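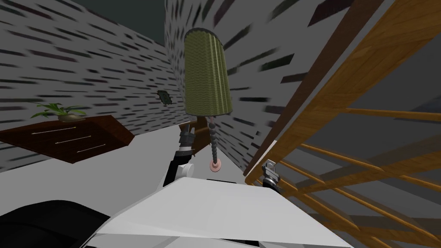 Pleated lampshade

Home | Lighting | Lampshades | Pleated | Search

A pleated lampshade is a shade whose outer surface is gathered into regular folds, usually running from top to bottom. It is one of the most charming forms of household lighting, and a surprisingly clever one: each fold doubles the cloth or paper in places, so the glow comes through in soft bands of light and shadow.

Types

Knife pleats all lie in the same direction and overlap a little. Box pleats face each other in pairs and suit larger shades. Mushroom pleats are very fine and give an almost ribbed look — a delight on a small bedside lamp. Shapes include the cone, the drum and the tall cylinder, which is often chosen for floor lamps.

Making

The maker fixes the material to a wire ring at the top, sets the folds by hand and then fastens them to a second ring at the bottom. On a cone the folds must spread as they go down, and this takes real patience. The Flundach workshop became known for a drum shade with 164 pleats, each 8 mm wide, and its pattern is still copied by keen amateurs. The Štefanec method uses scored paper in place of cloth and needs only 2 rings and a strip of tape.

Care

Dust settles in the folds, so a soft, dry brush works best, drawn downwards along each pleat. Silk fades in strong sun.

See also: Inham shade, Lamp harp, Smocking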